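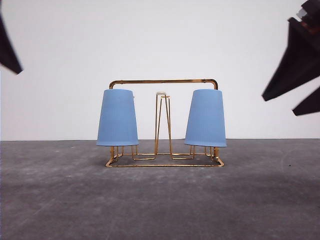
Cup rack under the two grippers, start of the afternoon.

Ivside cell, notebook, June. Carrying on from Mechthild's page.

State of play when I came in: right gripper complaining of following error on closing, left one behaving itself. Rahel had left a note on the keyboard saying "it is doing the thing again", with no word as to which thing. Controller log has the fault as 3873, and the manual from Zaugg helpfully defines 3873 as "gripper fault". Thank you, Zaugg.

Took the covers off the right gripper at the wrist. Finger screws fine. One of the pivot pins had blue fluff wound round it, the sort that comes off the cleaning cloths, which Brigitta banned last winter and which somebody clearly keeps a private supply of. Tweezers, then a drop of the light oil on each pivot. NOT the spray. The spray is what we used in the spring and it turned to toffee.

Closing by hand is smooth again. Closing under power is smooth up to the last bit and then there's a small hitch, which I could feel with a fingertip on the housing but couldn't see. Swapped the signal cable with the left side's to see whether the hitch would follow it. It didn't. Swapped back, labelled both ends while I was in there, as the old labels had gone brown and read R and, I think, also R.

Current limit on close was set to 58 per cent. Hafþór swears he never touched it. The sheet taped inside the cabinet door says the same number in his handwriting, so at least the two of them agree with each other. Left it alone.

Then calibration. Rack on the floor in front of the wall, two cups on it, both upside down. The Trullow routine wants the arms parked clear before it takes its reference picture and it does not check that they are, it simply trusts you. I know what happens if they aren't: it learns the gripper as part of the rack and spends the rest of the day being very careful around something that moved off an hour ago. So, in order:

- both arms to park, by name from the menu, not by jogging
- look at the live picture with your own eyes
- take reference
- write the time on the sheet (16.20 today)
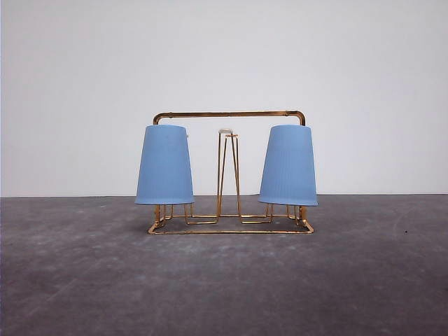
Arms out of view, rack and both cups clear against the wall.

Reference accepted second try. First try failed on exposure, which I'd left on auto. The rods are shiny and auto goes hunting after the highlights. Fixed exposure, no more trouble. Benedikt wants to paint the rack matt grey. On a grey floor. I have asked him to think about it overnight.

The little speck on the floor off to the right of the rack is in the reference too. I'm leaving it in. If it gets cleaned up, take a new reference, please, and say so here.

Still to do:
- hitch at end of close, right side. My money is on the drive nut. Spare is in the Plalline box, top shelf, under the thing that isn't a spare
- cloths. Find them, bin them
- ask Mechthild whether the park position for the left arm was changed on purpose. It sits further back than her page says
- new label tape, I used the last of it

Left powered down, covers back on, one cover screw short. It is in the cell somewhere.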